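Filulgate Community Help > Kitchen & Cleaning

Plates keep sliding around in my wire dish rack
Posted by Theda Weidemann, 2024-11-16

I bought a gray wire rack from Cirar in June and I still can't load it without a fight. It only has the zigzag dividers on the left half, and the right half is just flat rods. My plates are all different (blue, pink, purple, yellow, a mix of hand-me-downs) and once there are 3 in the dividers they lean on each other and stay wet where they touch. Is there an order I should be loading them in? The big blue one always ends up in front, hiding the rest.
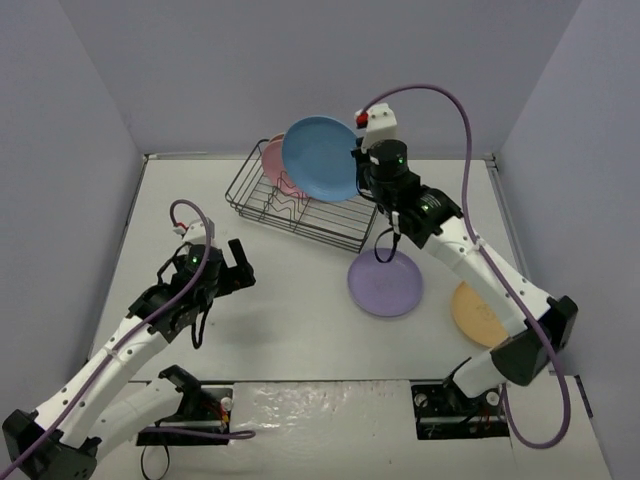
Cosmin Ilie
Big plates go in first, at the back, then work your way down to the small ones. Sounds like you're doing it the other way around. Skip a gap between plates if you can – that did more for my drying time than anything else I tried. I'd keep the flat half for bowls and mugs and do the plates in 2 rounds. Give the first batch 30 minutes, put it away, then load the rest.

Also look at the rims. Plates with a raised rim and rings stepping down to the middle, like my kid's one with the little bear face on it, hang on to water in those rings if they're laid flat. Stand them up, even if it means something plainer has to wait on a towel.

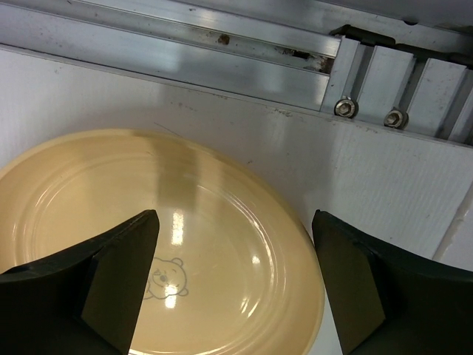 trurkik
Mine had the same half-and-half layout and I gave up on the dividers for anything large. Dinner plates get towel dried right away, takes me 15 seconds each, and only the small ones go in the rack. Also check that it sits level, mine had a bent foot and everything slid to one end.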